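2024-04-23, notebook, simulation part

Today I continued with the fork task in the house world. The question is still the same as in March: does the policy learn more from 30 extra demonstrations, or from the same demonstrations replayed with changed lighting and table textures? Training set is now 537 episodes. The Piras branch has only the original renders, the Rustia branch has the changed ones. Everything else I kept equal, also the seed.

Evaluation was 40 rollouts for each branch. Piras failed mostly at the closing of the fingers, because the height estimate was too low for thin objects. Rustia was better at this, but in 2 rollouts it went to the bowl first and never came back to the fork. I do not understand this yet – maybe the instruction text is used too little.

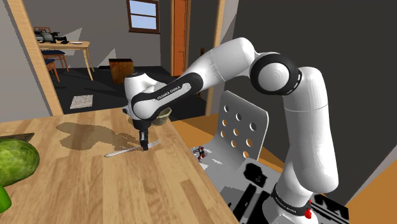 Teun Verschueren thinks that the comparison is not fair as long as both branches use the same start pose of the arm, and he would randomize the joints before drawing any conclusion. I agree with him. The reset script has this option, but it is switched off in the config.

To do: switch it on, run both branches again, save the wrist trajectories also for failed rollouts. The old logs are in the folder Hesdale, please do not overwrite.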